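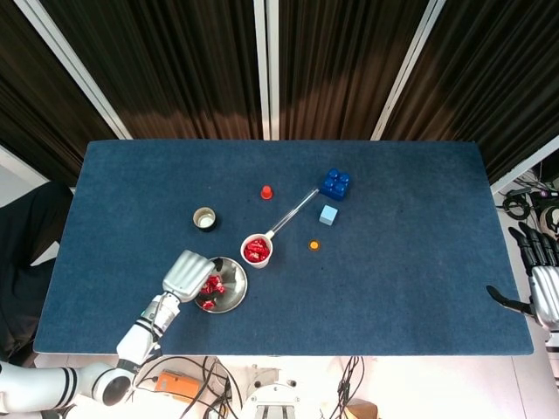 Home | About Us | Programs | Visits and Tours | Publications | Contact

Visit Report: Thygesen Confectionery Works, Ukedano

Print this page | E-mail this page

Members of the Regional Food Trades Association visited the Thygesen confectionery works in Ukedano at the invitation of the company. The delegation consisted of 19 members and was received by the plant manager, Preben Bach, who led the tour and answered questions throughout the morning.

Thygesen produces boiled sweets, caramels and filled chocolates for the domestic market. The present building was formerly a grain store and retains its original loading bays on the river side. Sugar and glucose syrup are delivered there before the first shift begins. Cream is supplied by the Provau dairy cooperative under a yearly agreement, and Mr. Bach described the arrangements for testing each delivery on arrival.

The tour began in the boiling room, where visitors were issued coats, hair covers and overshoes. Caramel is cooked in open kettles in batches of 600 pounds. The company has considered continuous cooking on two occasions and has kept the batch method, which it regards as better suited to frequent changes of recipe. Several members asked about the cleaning of kettles between recipes containing nuts and those without. Nut recipes are run only at the end of the week, and a full wash-down with swab testing follows before production resumes.

In the forming hall, cooled caramel is drawn into ropes, cut and passed to the wrapping line. The older of the two wrapping machines was purchased secondhand from a factory in Furard and handles 863 pieces per minute on twist wraps. Foil wrapping is slower and is used mainly for the holiday assortments. Foil stock is kept in a separate room at controlled humidity, and the delegation was shown the log in which readings are entered at the start and end of each shift.

Storage and dispatch occupy the ground floor. The warehouse holds over 3,000 cases when stocks for the winter season are at their highest, normally in September. Members from the retail trade raised the question of short-dated stock, and Mr. Bach explained that cases returned with less than eight weeks remaining are sold through the factory shop.

A discussion was held in the staff dining room after the tour. The main subjects were the price of cocoa butter, the training of apprentices and the revised labeling rules. Thygesen accepts two apprentices each year and invites applications through member firms. Forms may be obtained from the Association office.

The Association thanks Mr. Bach and the staff of the works for their hospitality.

Last updated: April 14, 2021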